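Filed under: Around the Studio, Supplies

Red markers, and where they live now

Quick one this week, I have five minutes before the Saturday group comes in.

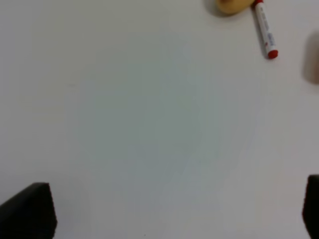
So. Markers. We went through the whole supply cupboard at Loddale over the break and tested every single one on scrap paper. Dead ones went in a bag, live ones went back on the shelf. Red was the worst by a mile. Everyone grabs red for corrections, then leaves it lying on a table somewhere and it's gone by the next class.

New system, please read it:

Red caps go in the tin by the sink. Black and blue in the long drawer, same as before. Cap on until it clicks – if you don't hear the click it isn't on. Store them flat, not standing up in the mugs. The mugs are for brushes again.

White tables are for paper work only. If you get marker on one, tell somebody the same day, dont scrub it with the green pad. Angeliki has a spray that works on most of it but not after a week. Clear your table before you go, all of it, even the one pen you think the next person will want. They won't. They'll bring their own and then there are two.

Refills: I put in an order with Garkereo in November and it came up short, so we are on the second box already. Shih-chieh is chasing them. Until then up to 5 reds per class, sign them out on the sheet inside the cupboard door. Order number is 1109 if anybody else ends up on the phone with them.

Also if you took home the fat ones with the chisel tip after the poster night – bring them back, no questions. We need them for the window signs and I would rather not buy more.

Next week is paper trimmers. Bring your complaints adn I'll try to get to them all.

– Tsion

Comments

Athina X.
Is the tin the old cookie tin or the tall one? There are two by the sink.

Tsion Habte
Cookie tin. Tall one is for scissors.

Kyriaki T.
I have three of the fat ones in my car, sorry! Will drop them off Tuesday.

marlo_b
can we get some greens too while you're ordering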